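Encimera de mármol: ¿qué sellador y cada cuánto?

Foro > Cocina y baño > Piedra natural

Publicado por pulidor_norte
Aug 20, 2026

Tengo una encimera de mármol marrón, pulida, colocada en abril. El marmolista aplicó un impregnante Cliva y dijo que bastaba con repetirlo cada dos años. El distribuidor, Limsakul, recomienda en su hoja técnica una aplicación anual. La prueba de la gota me da resultados distintos según la zona: en la parte próxima al fregadero la piedra se oscurece en 4 minutos; en el resto no hay cambio apreciable en media hora.

Mis dudas son las siguientes. ¿Se puede resellar solo la zona que absorbe o hay que tratar toda la superficie? ¿Es compatible un producto de base disolvente sobre otro de base agua? ¿El sellador evita las marcas mate del limón y del vinagre? Ya tengo dos y no salen con jabón neutro.
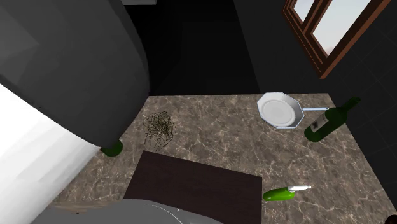 El agua de la zona es dura y uso un limpiador multiusos de pH 9, diluido. No sé si eso degrada el impregnante. Antes de la colocación la pieza estuvo almacenada en la nave de Drurstead, sin tratar.

3 respuestas

calcita_y_cuarzo

Por partes.

Las marcas mate no son manchas. El ácido reacciona con el carbonato cálcico y elimina el brillo de la capa superficial. Un impregnante rellena parcialmente el poro y reduce la absorción de líquidos, pero no impide el contacto del ácido con la superficie. Se corrigen con polvo de pulir para mármol, fieltro blanco y muy poca agua, trabajando en círculos hasta igualar el brillo. Si al pasar la uña se nota escalón, hay que empezar con disco de diamante de grano fino y eso conviene dejarlo a un profesional.

La absorción desigual es habitual en mármoles veteados. La veta y el fondo tienen porosidad distinta, y junto al fregadero hay además más desgaste por limpieza. Puedes resellar solo esa zona siempre que uses el mismo producto. Procedimiento:

Limpiar con jabón neutro, aclarar y dejar secar 24 horas.
Aplicar una capa fina con paño de microfibra.
Esperar el tiempo que indique el envase, sin dejar que seque el exceso.
Retirar el sobrante con un paño seco. Si queda velo, se elimina con un poco del mismo producto.
No mojar en 24 horas y repetir la prueba de la gota.

Sobre mezclar bases: si el anterior era al agua, un impregnante con disolvente suele penetrar bien cuando el primero ya está agotado. Si no lo está, queda en superficie y forma velo. Haz antes una prueba en una esquina.

El pH 9 diluido no daña el mármol de forma inmediata, pero el uso diario acorta la vida del tratamiento. Cambia a pH 7.

tumside77

Yo le echo aceite de linaza a la mía y va bien. Se oscurece un poco.

marmol_taller_sur

No uses aceite de linaza. Se oxida dentro del poro, amarillea y para sacarlo hacen falta cataplasmas con disolvente, a veces varias. En el taller de Tumside tuvimos una pieza así y la factura de recuperación fue de 2,378 euros, mano de obra incluida.

De acuerdo con la primera respuesta salvo en el plazo. Ni uno ni dos años: el criterio es la prueba de la gota, repetida en varios puntos. Para el consumo, calcula unos 100 ml por metro cuadrado en la primera capa; en mármol pulido y compacto será menos. Con agua dura, seca la zona del grifo después de usarla. El antical no se puede emplear sobre mármol, tampoco rebajado. La cal adherida se levanta con cuchilla plana a ras, sin presión, y después se repasa el brillo si hace falta.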